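Category: Manipulation / Bimanual / Policy evaluation
Ticket 902: Right hand stalls at box rim during crawfish transfer

Opened by Idun Isaksson. Assigned to Saturnino Barroso.

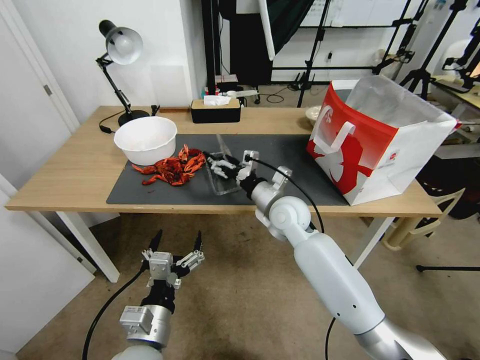
The stall shows up only with the Stomura policy trained on 200 demonstrations. The 490-demonstration checkpoint completes the same task on the same start poses. In 14 logged rollouts, the wrist torque limit tripped before the fingers closed, and the controller held position until timeout.

Checked so far:
- Wrist cable slack, right arm. No change.
- Hand calibration rerun by Naheed Jadoon. Offsets within tolerance.
- Torque limit raised one step. Stall still occurs, later in the reach.

Comment, S. Barroso: Predicted depth at the clear acrylic wall is noisy — the near wall drops out of the point cloud on most steps. The smaller policy seems to steer by the toys and ignore the rim. Please rerun with tape on the top edge, lamp setting unchanged.

Comment, I. Isaksson: Tape run queued. Left arm stays parked below table height as before. Results go in the Zabala folder with the raw torque traces.

Status: Open, waiting on rerun
Last updated: October, 4:40 p.m.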